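Before you start: Umska version 4 or later, and the species list that ships with it. Older lists still have some of the voles lumped under one name. Don't mix the two, the import will not warn you.

## Loading a trapping record

1. Open Umska and pick **New survey**.
2. Type the site code. Roden and Tudose are already in the menu, anything else goes in by hand.
3. Set the list year. Default is 2013 – leave it unless your permit says otherwise.
4. Click **Load species**. Takes a minute the first time.
5. Check the count at the bottom of the window. Should read 313 names, subspecies included.

**Note:** if the count reads 199 you have the short list, species only. Go back to step 3 and tick *Include subspecies*.

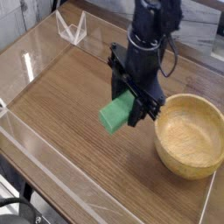

Page 4

## Entering an animal

6. One row per animal. Recaptures get a new row with the old tag number, never a edit to the old row.
7. Weight in grams, bag already subtracted. Hind foot in millimeters, without claw.
8. Pick the species from the list. Not sure? Pick the genus and leave species blank. Blank is fine.
9. Sex, age class, breeding condition. Skip any you did not check.
10. **Save row**. Then the next one.

**Caution:** do not type a name in the species box by hand. Umska takes it as a new species and adds it to every survey on the machine. Cleaning this up is slow – see Removing a name, further on.

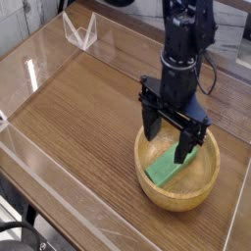 Row colors tell you how sure the identification is. White rows are field calls, nothing behind them yet. Yellow rows have a tissue sample logged but no result. Green, like the block in the wooden bowl, means the lab name and the field name agree. Red means they don't, and the row is locked untill you choose one. Locked rows do not export.

11. Work through red rows first. Right-click, **Compare names**.
12. Keep the field name only if the sample number is wrong. Otherwise take the lab name.
13. Possible hybrids: leave both names in and tick **Mixed**. Don't force it into one species.

## Export

14. **File > Export > Plasness format**. The other formats drop the Mixed column.
15. Save next to the survey file, same name. 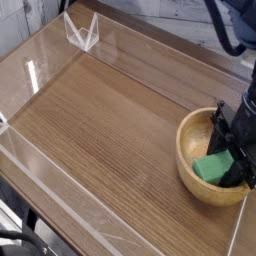

*Fig. 3. Tabletop with clear acrylic border.*

16. Open the export once and look at the last row. If it stops early there's a locked row in there – back to step 11.

**Note:** surveys that run past the end of March need a second file. Same site code, add B at the end. Tags carry over, weights do not.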